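Clorstead workshop puts two gripper finger sets to the test

29 January 2024

It has been a busy and rather happy month at the Clorstead workshop, where Shamim Satti and her colleagues have been finding out which fingers are best at picking up cloth (a harder job than most of us would guess, as anyone who has watched a machine chase a dish towel around a table will tell you!).

Two sets are being compared, one from Karaki and one from Zasura, and each will get 1000 tries at lifting a corner before anybody is allowed to pick a favorite. The cloths range from thin cotton to heavy toweling, and the arms and controller stay the same all the way through, so that only the fingers change.

"Dark fabric has kept us humble," said Satti, who was kind enough to walk us through a morning's work. "We went over the camera settings 30 times before I was happy with them, and I would still like another afternoon."

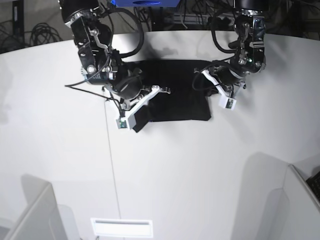
What comes next

Florin Vasiliu will look after the second round, which adds folding and should wrap up in June. The results will be shared with the team at Irneck, and visitors are welcome to stop by and ask questions in the meantime.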